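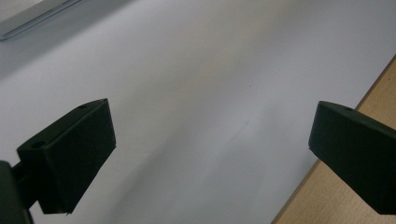
5 min read

I have spent most of this fall arguing about fingers. Gripper fingers, I mean, the cheap plastic kind that bolt onto a hand-held tool and get pushed around a table until they wear out. Our shop has a budget for next year, and the budget has a line for a robot arm, a line for the software, a line for the arm's stand (a stand! with its own line!), and no line at all for the parts that touch anything. I think that's backwards, and since Noémi Hegedűs has told me to stop bringing it up at lunch, you get to hear it instead.

Let me say where I'm coming from. I do the equipment planning for a small outfit that packs and ships hardware kits. I'm not an engineer. I read quotes, I chase quotes, I put quotes in a spreadsheet and then I get blamed for the total. When we decided to look into automating one of the packing tables, the first quote I got was from Bratel, and it was a lovely piece of work. Nice cover page. The arm was the big number, everyone looked at the big number, and we talked about the big number for weeks. Could we lease it? Could we get last year's model? Jenő Szilágyi wanted to know if it came in another color, and I still don't know if he was kidding.

Meanwhile the part of the job that was really moving along didn't need the arm at all. It was somebody at a table with a hand-held gripper, a white surface, and time. That's where you learn whether your fingers are the right shape for the things you want to pick up. It's slow and it's dull to watch and it costs next to nothing compared with the arm, so it never gets a proper place in the plan. It gets squeezed in on whatever table is free, by whoever isn't busy, and then we act surprised when the answers are thin.

Here's the money part, as plain as I can make it. A set of fingers from Roltau runs us 800 dollars if you want them machined, with the fancy pads. A printed set costs us roughly 500 for a whole box of spares, enough to ruin plenty of them while you figure out what you're doing. I asked for the box of spares. What I got back was a question about whether we could wait and see how many we'd need. Well, no! You find out how many you need by having them on the shelf and using them up. If you buy 2 and one cracks, your test is over until the next delivery, and the person who was doing the testing has gone back to other work and forgotten half of what they learned.

I should be fair to the other side, which in our building is Aranka Szilágyi (yes, related to Jenő, they're cousins, and they don't agree about this either). Aranka's point is that small parts are exactly how a budget gets away from you. She has watched a project eat its money in brackets and screws and cables and little plastic bits, each one too cheap to argue about, until the thing everybody wanted couldn't be bought. She's right that it happens. I've been the one signing for the brackets. But her answer is to hold the small stuff back until the big purchase is safe, and I think that gets you a very expensive arm with the wrong hand on the end of it.

My answer would be to give the small stuff a real number and then stick to it. Mine is 1,000 dollars for the first stretch, all in: fingers, fasteners, a clean surface to work on, good light. Put a name next to it. When it's gone, it's gone, and we sit down and look at what we learned before anyone signs for an arm. I'd rather have that talk in December with a pile of worn fingers on the table than next summer with a machine under a tarp.

Same goes for the workspace, by the way. I was surprised how much fuss there was over a plain white sheet on a wooden table. People wanted to price out a proper cell with guarding and a custom top before anyone had picked up a single kit. Sure, you'll want all of that once there's a moving arm, and please don't skimp on the guarding. For somebody holding a gripper in their own hand, a table does fine. Put the thousands off until you know where things need to sit.

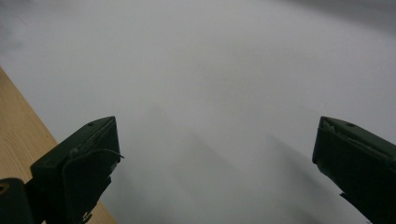 What I'd ask a supplier now

I've changed my first phone call. I used to open with the price of the arm, and the salesperson and I would have a nice long chat about that and hang up. Now I start with the fingers. What does a spare set cost, how long does it take to arrive, and can we print our own without making you mad? Hennessy answered all of it in one email, with a price list attached. Another company said they'd have to get back to me – that was a while ago, and I'm still waiting.

I also ask what wears out first. It's a rude sort of question, I guess, but the good ones don't mind it. The fellow I dealt with at Drosard laughed and gave me a list, and that list went straight into my spreadsheet as its own section, with Mererid Gape's name on it, as she's the one who'll be opening the drawer and finding it empty.

And let the person doing the table work into the meeting. Roksolana Bilyk has had more hours with that gripper in her hand than the rest of us put together, and she wasn't invited to the budget review until I made a stink. She came in with a page of notes on grip width and finger shape, and it was the most useful page in the room (mine was a pie chart, don't ask).

The plan goes back up for approval before the holidays. The arm is still the biggest line on it, and I'm fine with that. I've just moved the fingers to the top of the page, in bold, and I'll be sitting there with the box price from the last quote in case anyone wants to wait and see again.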